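Subject: Re: [futwood-flyers] Is the Wurnbridge early departure still worth it?
Date: Dec 17, 2025
To: the Futwood flyers list

Hello all,

I've been meaning to answer this one properly and kept putting it off, so forgive the length. I'll put the original bit in so that anyone reading on the digest can follow.

> I have to be in Deltberg for a morning in March and the choice seems to be
> the early one from Wurnbridge with Fu, or going down the night before and
> paying for a hotel. The fare is 89 each way with a cabin bag. Has anyone
> done it since they changed the planes over? Is there any room in the new
> seats, and do they still give you breakfast? I am not tall but my knees
> are not what they were.

Well, I've done it both ways since the change, once for work and once to see family, and on the whole I'd say take the early one, with a few things to bear in mind.

First, the seats. They are thinner than the old ones and I was fully prepared to hate them. For the first half hour I thought they were perfectly all right, and then the front edge of the cushion started to make itself felt under my legs. On a flight of this length you're nearly there by then, so I can forgive it. For knees I found them kinder than the old sort, as the magazine pocket has been moved up above the tray and there's nothing lumpy at shin height any more. If you can get row 21, do. It's the last one before the back galley and it doesn't recline, but on my flights the row in front hardly reclined either, and you get the crew's attention first when the trolley starts from that end. I paid nothing extra for it when I checked in the evening before (I did it the moment check-in opened, I should say, and by breakfast it had all gone).

The tray tables are a proper improvement. They slide towards you, and they have a little ledge at the back that will hold a phone or a book up. I got through several chapters with both hands round a cup of tea, which is my idea of luxury at that hour.

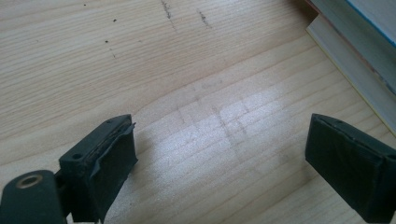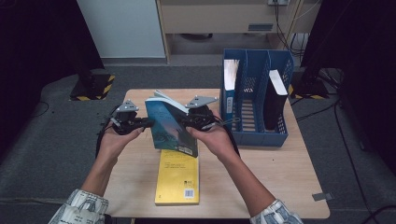 Breakfast, now. No, they don't give it to you any more, and I do miss that warm roll. You can buy one, and it's decent, but they ran out before they got to the middle of the cabin on my second trip. Tea and water are still free. I'd take something with you from home, as the café at Wurnbridge doesn't open until after the first flight has boarded, and the machine by the gate swallowed my coins and gave me nothing in return. I did write in about it and had a very nice letter back, though no coins.

Bags are where I'd be careful. The 89 fare covers one cabin bag and that really does mean one. They let a handbag through on my first trip and on the second they were asking people to put theirs inside the larger one, all along the queue, with scarves and shoes coming out on to the floor. If you think you'll need a second, add it when you book. Doing it at the desk is a good deal dearer and it holds everybody up.

Getting to the airport is the other half of the question, and perhaps the harder half. The first 69 bus from Futwood gets in with enough time if you're already checked in and have nothing to drop, but it's tight, and I wouldn't rely on it in icy weather. In March you may be lucky. I drove the second time and used the long stay car park, and the walk to the terminal is longer than the map makes it look. Wear sensible shoes.

At the Deltberg end it's all very easy. We used the front steps only, both times, so sitting at the back does cost you a few minutes getting off. The train into town goes from under the terminal and I was at my meeting with time for a coffee. Going down the night before would have meant a hotel, supper and a taxi, and I sleep badly in hotels anyway, so for me the alarm clock wins.

One more thing for those of you who collect points. My first flight didn't show up on my account at all, and I had to send in the boarding pass. They sorted it and I'm now sitting on 1785, which won't get me as far as the end of the runway, but keep your boarding pass until the points appear. The paper one, if you have it.

Do let us know how you get on, and what the knees thought of it. If anybody has tried the late flight home I'd love to hear whether it runs to time, as I've only ever come back on the afternoon one.

All good wishes to everyone on the list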